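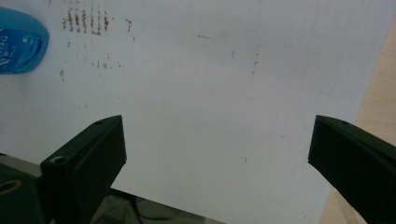
Buvar hand-held gripper over a paper-covered work surface, fingers open.

Buvar Hand-Held Gripper, Two-Finger

Item 2135
Sold by Dranwood
Price: $1,175 with standard fingers, shipping extra

The Buvar is a gripper you carry in your hand. It records how a person does a job at a table so that the same job can be taught to a robot arm with matching fingers. A camera sits on the tool and looks forward past the fingertips, so the fingers stay in the lower part of the picture and the work stays above them. You hold the grip, squeeze to close, and let go to open.

It is meant for benchtop work: picking up small containers, wiping, sorting, moving paper and light parts. It isn't rated for lifting heavy tools or for use outdoors.

What comes with it

Gripper with camera mount and camera
One pair of standard fingers, matte black, fitted
One pair of narrow fingers, for flat or thin objects
Cable
Hex key and spare finger screws
Printed setup sheet

A carrying case is sold separately. The robot-side mount is also separate and has to be ordered for your arm. Tell us the make and model when you order and we will check the bolt pattern before we ship.

Specifications

Fingers: two, moving together, screw mounted
Weight with standard fingers: 533 grams
Camera: fixed, color
Power and data: one cable
Mounting screws per finger: 4
Use: indoor only

Fingers

The standard fingers are blunt with flat faces and are the right choice for most work. They hold boxes, bottles and jars well. They are not good at lifting a single sheet of paper off a table, and anyone who plans to do much of that should fit the narrow pair before starting. Swapping takes a few minutes with the hex key. Run the open and close check on the setup sheet after each swap – the software needs to know which pair is on.

Both pairs are matte black. A glossy finish was tried on the first batch and dropped after reflections showed up in the recordings.

Setting up a work surface

A large sheet of white paper over the table works well under ordinary room lighting. Dark fingers show up clearly against it. The sheet does not have to be new, and some marks and creases are fine. Tape it down at the corners if the task involves pushing or wiping. Change it when pieces begin to come loose.

Keep the cable behind your wrist and let it hang below the table edge. If it crosses the table it will end up in the recording sooner or later, and it can drag small objects out of place.

Cleaning

Wipe the fingers with a damp cloth and mild soap. Solvents will dull the surface. For sauces, paint, glue and similar, clean before it dries, and check the screw recesses, where residue collects. Do not put any part of the tool under a faucet. The camera lens should be cleaned with a dry lens cloth only.

Notes from users

"We use two of these on the bench at Bradthorpe. The narrow fingers should have been on ours from the start, as nearly everything we handle is flat. Weight is fine for an hour and then you want a break." – Iestyn Bowen

"Setup was quick. The cable is stiff when new and I would have liked it longer. Fingers still line up after a summer of daily use." – Wálter Cuervo

Ordering and service

Orders placed before noon normally ship the same day, except Sunday. The Saludo recording software is a separate license, and the gripper will not record without it. Existing Saludo users need the August update or later.

Warranty is one year on the gripper and camera. Fingers and cables count as wear parts and are not covered, though a finger that arrives out of line will be replaced free. Repairs are done at the Dranwood shop. Remove the fingers and keep them before sending a unit in, and put a note in the box with your order number and what the fault is.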